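Section 4: Making up the bed and clearing clothes off it

I put this part after the frame assembly because your Somia bed will collect laundry the minute it's standing (mine did!). Get the clothes off before you fuss with the sheet.

1. Check that the mattress sits square on the base, with the same gap on both long sides.

2. Pull the fitted sheet over the two far corners first, then the near ones. A few wrinkles are fine for now.

3. Fold your blanket or towel along the far side so it's out of the way.

4. Pick up clothes one at a time. If two pieces are tangled, take the top one by its loose end and lift slowly – a hard yank drags the sheet along with it.
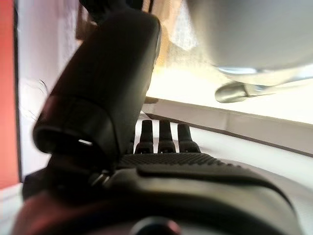
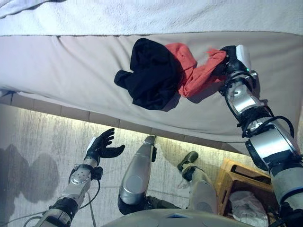

5. Smooth the sheet from the middle outward and tuck any slack back under the mattress.

Note: I like to sort darks and brights right there on the bed, but new reds can bleed, so don't leave them sitting damp on a pale sheet.

Caution: Don't kneel on the edge of the base while you tuck. Stand on the floor and lean, or walk to the other side. Slat care is in Section 5.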